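Sunday car boots and one very good jug

I've been meaning to write up my April finds for weeks and kept getting distracted by finding more of them! Anyone who has been reading a while will know I collect studio pottery, mostly jugs, mostly things with a chip somewhere, and that my shelves gave up long before I did. This spring has been the best run I've ever had.

The star is a squat stoneware jug with a proper pulled handle and a glaze that goes from oatmeal at the rim to a deep treacle brown by the foot. I spotted it under a stack of casserole lids and paid 4 pounds for it. The mark on the base is a tiny impressed D in a square, and I'm fairly sure it's from the Dallon workshop, which made domestic ware for only a short while and hardly ever signed anything in full. I've got two other Dallon pieces, a butter dish and a beaker, and the clay is the same gritty, toasty colour on all three. I put them next to each other on the kitchen table and did a little dance.

I emailed a photo of the mark to Urho Vainio, who has been putting together a list of Dallon marks for years and is endlessly patient with people like me. He wrote back the same evening! He thinks it's an early one, going by the handle, which joins right at the rim (the later jugs have it lower down, and a thumb stop as well). He also told me to stop putting flowers in it until I'd checked whether it weeps. So I filled it, stood it on newspaper overnight, and in the morning the paper was bone dry. 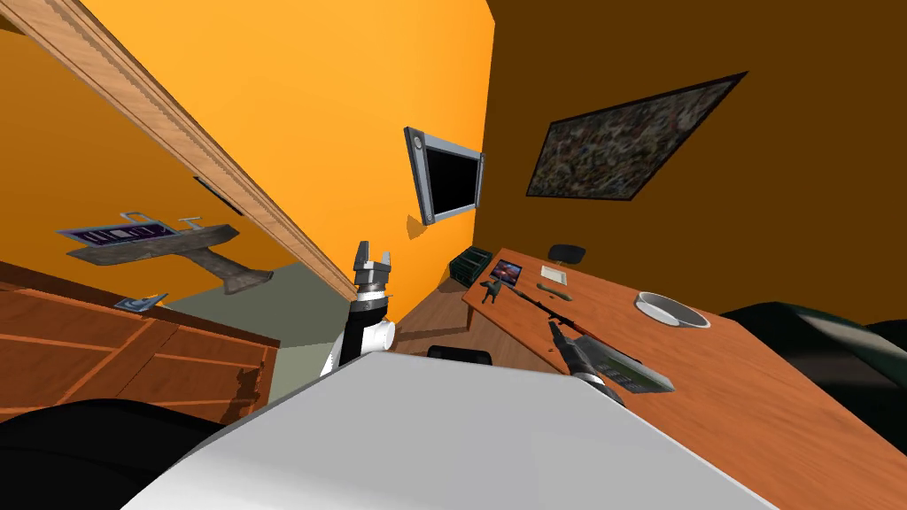
Cleaning it was the fun part. It had a ring of limescale inside that looked like it had been there since it left the kiln, and I went at it with warm water and a splash of white vinegar, an hour at a time, with a soft toothbrush in between. Please don't use anything scratchy on these old glazes. I ruined a lovely Chevalier bowl that way when I was starting out, and I still feel bad every time I see it.

The other good thing from April was a set of Asotik egg cups, bright yellow inside and speckled outside, still in their box with the tissue. They aren't rare and I don't care a bit — they make breakfast look like a party. One has a hairline crack so that one is now home to my earrings.

Next on my list is a lid for my Feta storage jar, the medium one with the blue band. I've been looking for ages and have bought two wrong ones already. If you've got a spare in a cupboard, leave me a comment and I'll happily swap it for a beaker, or pay the postage and send you cake.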